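## 4. Keeping the squad list up to date

This section covers adding players to Tistadora, recording injuries, and closing a player's record when they retire or leave the club. You need a Club Secretary or Team Manager login. Coaches can view the squad list but can't change it.

If you have not yet created your club, go back to section 2 and finish that first.

### 4.1 Adding a player

1. Open **Squad** from the left-hand menu.
2. Press **Add player**.
3. Enter the player's full name and date of birth as they appear on the league registration form.
4. Choose a team. A player can belong to up to 3 teams in the same season.
5. Press **Save**. The player appears at the bottom of the list with the status *Pending*.

The status changes to *Registered* when the league accepts the form. In the Stenport league this is done by hand, so it can take a few days at the start of the season.

**Note:** Names are matched letter for letter. If the form says Yüksel and the squad list says Yuksel, the record stays at *Pending* and no warning is shown. On a keyboard without the right key, copy the name from the form and paste it in.

### 4.2 Recording an injury

1. Open the player's record and choose the **Fitness** tab.
2. Press **New entry**.
3. Pick the type of injury and the date it happened. The *Details* box is optional.
4. Set **Availability** to *Out*, *Training only* or *Available*.
5. Press **Save**.

A player marked *Out* is greyed out on the team sheet and can't be picked. *Training only* players can be picked, but the person filling in the sheet has to confirm it.

For a head injury, choose *Head* even if the player seems well. Tistadora then locks the record at *Out* until a return-to-play form has been uploaded. A Team Manager can't lift the lock — only the Club Secretary can.

**Caution:** The *Details* box is visible to every coach at the club. Don't put medical letters, test results or anything told to you in confidence in it. Use **Private notes**, which only the Club Secretary and the player can open.

### 4.3 Retiring a player

Use this when a player has stopped playing for good. If they are moving to another club, use **Transfer** (section 5).

1. Check that the player isn't on a team sheet for a coming match. Remove them if they are.
2. Open the record and press **Change status**.
3. Choose **Retired** and enter the last match played.
4. Decide whether the news should go on the club page. The *Publish* box is ticked by default.
5. Press **Confirm**.

Appearances and goals are kept and still count towards club records. The shirt number becomes free after 2 days, and until then you can undo the change from the same screen.

**Caution:** If *Publish* is left ticked, the notice goes out at once to everyone who follows the club, and supporters can comment on it. Speak to the player first. You can turn comments off for a single notice under **Club page > Notices**, but comments already posted have to be removed one at a time.

### 4.4 Printing and filing

Flillasdale and Stenport leagues both ask for a signed paper copy of the squad list at the start of the season.

1. Open **Squad** and press **Print list**.
2. Choose *League copy*. The *Club copy* includes phone numbers and should not be sent out.
3. Print it, sign it and date it.
4. Keep one copy with the club's papers.

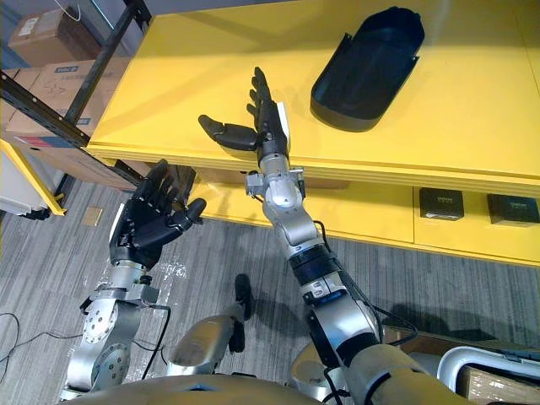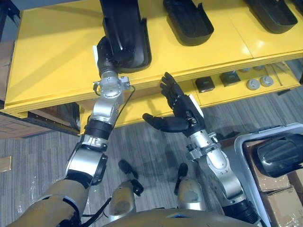

If the list runs on to a second page, sign both pages. Changes made after August don't need a new signed copy, but the league may ask for one if more than 5 players have joined or left.

When a list won't print, check that no record is open for editing on another computer. Tistadora holds the list back until the record is saved or closed.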